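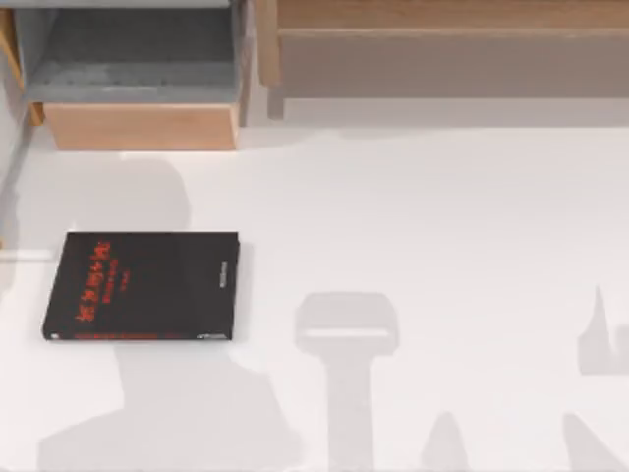
Notebook 138, page 27

May 2026

Entry by Ruwan Sarkar. Demonstration day, simulation group. Visitors from Janon and Vostis.

The visitors arrived before the rig was ready, and the safety briefing was given in the corridor. The program then followed the printed order, with the simulated tabletop task first and the question period second. The physical cell was not shown.

The tabletop task was presented from the start position: one black book with red lettering on its cover, lying flat on the white table with the cabinet and bench behind it. Both arms begin outside the camera view, and only their shadows fall on the table. The representative from Vostis asked whether the shadows are used by the policy. The reply given was that they are not removed from the training images, and that their effect has not been measured separately. This should be measured. Canix is requested to run one set with shadows disabled and to keep the book position unchanged.

Janon asked about the cover. The large title is drawn at an angle, and the smaller red lines are too blurred to read at the present resolution. A visitor inquired whether a task that depends on reading a cover could be supported. It cannot at this setting. A texture size of 2000 was proposed for the next build; 3000 was tried in April and slowed rendering beyond what the group considers acceptable.

The furniture scale was also discussed. The bench is taken from the Hegedűs asset set, and its height has not been checked against the source drawing. Entry left open.

Settings for the record: episode limit 400 steps, default lighting, seed as listed on the inside cover of this notebook. The seed is not to be changed until the shadow comparison is complete.

Visitors were given the two-page summary. Vostis has requested the configuration file, and release is subject to approval by the group lead. The request form is in the tray.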